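## 6. House rules for suturing runs

Sections 1 to 5 got the Wilunik bench out of its crates and bolted to something that doesn't wobble. This one is about behaving yourself once it's switched on. The rules apply to every run on practice tissue, including the quick one before lunch, which has historically been the expensive one.

Anyone who trained on the Turnberg trolley should read the section twice. The foot pedals are the other way round.

### 6.1 Before you touch the controls

1. Sign the run sheet. Write your name so that a stranger could read it.
2. Check that both arms move freely by hand with the power off. If one grinds, stop and fill in a fault slip. Grinding does not wear off with use.
3. Press the emergency stop, confirm that both arms go limp, then reset it. Do this every time, even if the last person swears they did.
4. Set the force limit to 2 newtons for tissue work. The dial goes a good deal higher. The dial also goes there for other people's jobs.
5. Lay the tissue flat and let it settle for 300 seconds. There is a clock on the wall for this purpose. Counting in your head while reading your messages gives a different answer.
6. Dim the room and turn on the front lamp.

> **Caution:** Practice tissue is still tissue. Gloves on, food elsewhere, and no resting your mug on the base plate. The base plate is warm, and everyone thinks they are the first to notice.

### 6.2 Handling the needle

1. Only one arm holds the needle at any time, except during a hand-over.
2. Grip it on the body of the curve, away from the point and away from the end where the thread joins.
3. Before each pass, pause and find the whole thread by eye, from needle to tail. Long thread likes to lie across stitches you've already tied. If it runs close to a finished knot, move it clear before you pull.
4. Follow the curve of the needle through the tissue. Pushing it in a straight line makes a larger hole and a bent needle, and the stores cupboard charges us for both.
5. Park the idle arm low and to one side, jaws closed. It should be near enough to help and far enough off to be no trouble, a standard we would like to see applied more widely.

**Note:** The idle arm is still live. It will follow its hand control if you lean on it, sneeze on it or put your notebook on it.

### 6.3 Tying and trimming

1. Tie each stitch as a separate stitch and finish it before starting the next.
2. Lay the knot down gently. You are bringing two edges together, and they do not need to be taught a lesson.
3. Leave tails long enough to grip with the jaws. The inspector will want to test one, and will choose the shortest.
4. Put cut ends in the dish when you reach a natural pause. Don't chase a loose strand across the tissue with a needle still in the other arm.
5. If a knot slips, log it as a slipped knot. "Thread behaved unexpectedly" has been retired as a category.

### 6.4 When to stop

Stop the run and lift both arms clear if:

- you lose sight of the needle point for more than 3 seconds;
- the force alarm sounds, even once, even if it was "only a chirp";
- an arm moves without being asked;
- you and the trainer disagree about which arm is which.

After a stop, the trainer decides whether to carry on. The trainee may offer an opinion, and it will be written down.

> **Caution:** Never reach between the arms while they are powered. Use the long tweezers from the Sethi kit, after pressing the emergency stop. The tweezers live in the left-hand drawer and should go back there, a rule with no known exceptions and very few followers.

### 6.5 Closing the log

1. Park both arms and switch off at the key.
2. Account for every needle used. A missing needle keeps the room shut until it is found.
3. Write down stitches finished, stitches abandoned and alarms heard.
4. Wipe the jaws with the approved cloth. Kitchen roll leaves fluff, and the fluff then gets reported as a fault in the Stistitz software.
5. Book a service when the run counter reaches 400. Resetting the counter is not a service.

Rule 3 in section 6.2 is the one most often skipped, so it is worth having in mind while a closure is half done, with the needle in one arm's jaws and the long thread passing close beside a stitch already tied.
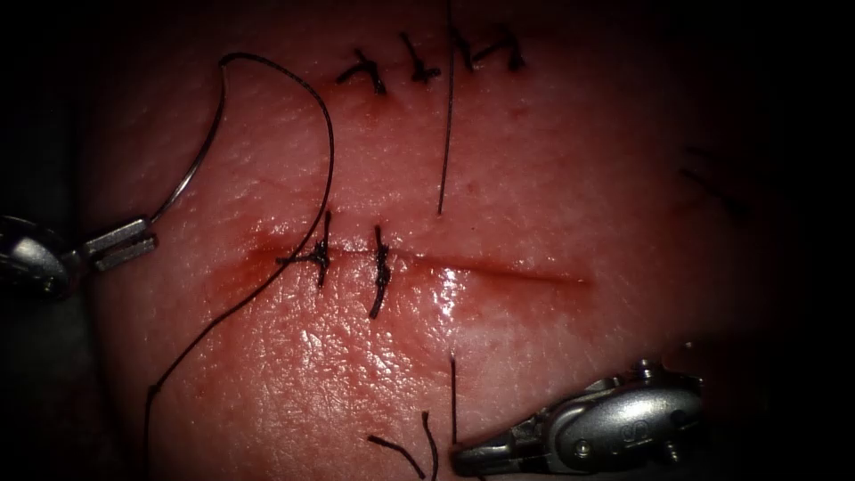
Ghazala Chaudhry would go further on the thread rule: find it by eye before each pass, yes, but say out loud where it lies as well, so the trainer can object before the pull and not after it. She also wants the pause written into the run sheet with a box to tick, and has asked that the box be large.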